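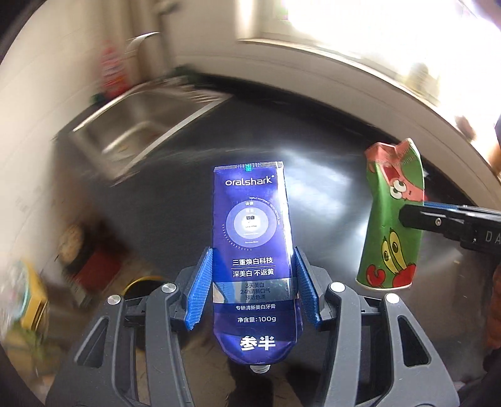
1. Topic and reason for the choice

Our project in the packaging course was to study how everyday products speak to the buyer on a very small surface. I chose toothpaste, because everybody owns it and almost no one reads it. My main object is a blue tube of the brand "oralshark", with net content 100 g, and most of its text is in Chinese. I compared it with three tubes from my own region: Pralta, Ivora and Sorrentino.

2. Method

I wrote down every line of text on the front of each tube and sorted the lines into names, promises and facts. Then I asked 36 students of our school to look at each tube for 7 seconds and to tell me what they remember. The test was done in April in the Flesska study room.

3. What the oralshark tube says

The brand name is in white lowercase letters near the crimped end. Under it there is a circle of rings in lighter blue and white, and small English words run around it, among them "TRIPLE WHITENING". The same idea comes back in Chinese as 三重焕白科技. Three short promises stand together on a silver-blue band: 3天美白 (whitening in 3 days), 24h清新口气 (fresh breath for 24 hours) and 预防色渍 (prevents stains). The fact that a buyer may need, the weight, is lower on the tube.

4. Results

The color was remembered best. After the color came the rings – several students called them "a target". The students who do not read Chinese still understood that the product is for whitening, and they said it was the English words that helped them. With Sorrentino it was the opposite: they could read everything and remembered only the name.

5. Problems

My group was small, and all students were from one school. I also did not think early enough about the order of the tubes. The last one was always remembered better, so I would change the order for each person next time.

6. Open question

I do not know how the tube looks to a buyer when it is half used and rolled up. For this I would need to repeat the test at home, with old tubes.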